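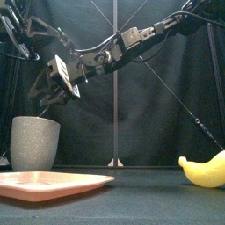 Fig. 1. Gray speckled cup, salmon-pink tray and yellow toy banana on the tabletop.

Unit 2: Surfaces on an ordinary table

Welcome back! Today is my favorite part of the Trerolach still-life course, the part where plain things get interesting. Start with the cup in Fig. 1. It tapers toward the base, so draw the two slanting sides first and fit the rim to them. Then the speckles -- please don't dot them evenly! A stone-like texture clumps and thins out, and that is half the fun of it.

The tray is all about the low rim. Leave the faint ridges until the end and keep your pencil light.

The toy banana is one long curve with a pale highlight along the top. Save that strip of white paper from the start (an eraser never quite gets it back).

For next time: three sketches, one surface each, 11 minutes per sketch. Smooth paper is fine for the banana, but try something with tooth for the cup. Bring all three to the Lorente room, even the ones you don't like.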